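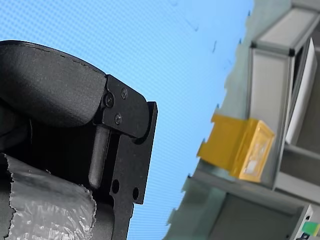 Homemade Ginger Soda: Your Questions

Updated 21 May 2019

Ginger soda is the most fun you can have with a jar, a knob of root and some sugar, and I've been making it in my kitchen in Plodholm for years without getting tired of it. The emails about it keep coming (please keep sending them, I love them!) and many of them ask the same things, so I've gathered the answers on one page. If you're brand new, read the first few and then go put a jar together tonight. You can read the rest while it bubbles.

Bình Đàm

What is a ginger bug?

A ginger bug is a starter, a bit like the one people keep for sourdough. You put chopped ginger, sugar and water in a jar, and the wild yeast and bacteria living on the ginger skin wake up and start eating the sugar. After a few days it fizzes when you stir it, and a splash of it will make a whole pitcher of sweet tea or juice go fizzy too. I still get excited when I see the first bubbles in a new jar.

What do I need to start one?

A clean quart jar, a piece of cloth and a rubber band for the top, fresh ginger, plain white sugar and 400 ml of water. Start with two tablespoons of chopped ginger and two tablespoons of sugar. Stir well, cover, and leave it on the counter out of the sun. Every day after that, add one more tablespoon of each and stir again. Most of mine are lively by day five, and in a cool spring it can take a week or a little more.

Do I have to peel the ginger?

Please don't! The skin is where most of the good stuff lives. Rinse off any dirt and chop it up, skin and all. I buy organic for the starter if I can, and whatever looks plump and fresh for flavoring the soda afterward. My ginger comes from Hutapea, the little grocery by the bus station, where they'll break a big hand of it for you if you only want a piece.

My tap water smells like a pool. Is that a problem?

It can slow things down. Chlorine is in there to stop small things from growing, and small things growing is exactly what you're after. Leave the water out in an open pitcher overnight, or boil it and let it cool completely. Some towns use chloramine, and that doesn't leave so easily, so if your bug never gets going, try a jug of spring water from the store and see if that changes things.

Nothing is happening in my jar. Did I kill it?

Probably not. Is your kitchen cold? Move the jar to the top of the fridge or next to the stove (next to, not on). Did you feed it every day? Did the ginger come from a bag that sat in the crisper for a month? I once waited 13 days on a January jar and it turned into one of the best starters I've ever had. If there's fuzzy mold on top, though, or it smells rotten, throw it out, wash everything and begin again. Ginger and sugar are cheap.

How do I turn the bug into soda?

Make something sweet, let it cool to room temperature, add strained bug, bottle it. My everyday version is a ginger tea: simmer a thumb of sliced ginger in six cups of water for fifteen minutes, stir in half a cup of sugar, cool it, add the juice of two lemons and then half a cup of strained bug. Pour into bottles, leave a couple of inches at the top, close them and leave them out for two or three days. Then chill. Drink it really cold, it's so good!

Don't add the bug to hot tea. I've done it. You end up with flat lemonade.

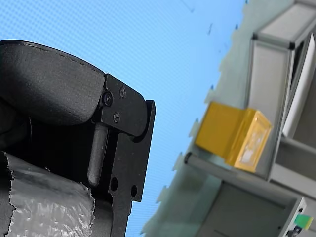

Which bottles are safe?

Only bottles made to hold pressure. Swing-top bottles made for brewing are lovely, and clean plastic soda bottles are even better for beginners: squeeze one each morning, and when it feels hard, it's ready for the fridge. Square decorative bottles and old jam jars are a no from me. They can burst, and glass in the ceiling is no way to spend a Saturday or any other day.

If you use glass, keep one plastic bottle from the same batch next to it. When the plastic one is firm, they all go in the fridge.

Can I use less sugar?

A little less, yes. The yeast eats some of it, so the finished soda is less sweet than what you bottled. If you cut it too far there's nothing left for the bubbles. Sweeteners like stevia add flavor but don't feed anything, so keep some real sugar in the mix. Please ask your doctor if you have to watch your sugar, since I can't tell you how much is left in your bottle.

Is it alcoholic?

There's usually a small amount, as there is with most fermented drinks. How much depends on the sugar, the warmth and the time. Short ferments and quick chilling keep it low, but I don't have a way to measure it at home, and if you avoid alcohol completely, this one isn't for you.

What other flavors work?

So many! Hibiscus tea with orange peel is the one I make for guests. Grape juice straight from the store works beautifully and gets fizzy fast. My cousin swears by pineapple, and she's right, but check those bottles twice a day, because pineapple goes off like a rocket. Mint is better added to the glass than to the bottle, where it turns a bit swampy.

How does it compare with soda from the store?

It's drier, a little cloudy, and the bubbles are softer. Some people miss the sharp prickle of a can. I'd put them side by side and let everybody have a sip of both.
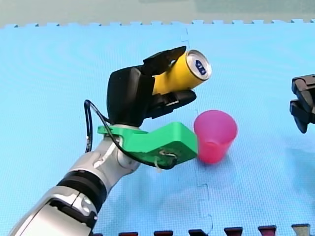
Yellow can, pink cup.

How long does it keep?

In the fridge, two weeks for the best taste. It keeps fermenting slowly even when it's cold, so open the bottles over the sink and let off some pressure every few days if you're not drinking them.

I'm going on vacation. What about my bug?

Feed it, put a lid on loosely and put it in the fridge. It'll be fine with one feeding a week, and I've had mine forgive me for a good deal longer. When you're home, bring it back to the counter and feed it daily until it bubbles again.

Can I give some away?

Yes, yes, yes. Strain off half a cup with a spoonful of the ginger, put it in a small jar and tell your friend to feed it that same day. Leave the lid loose on the way over.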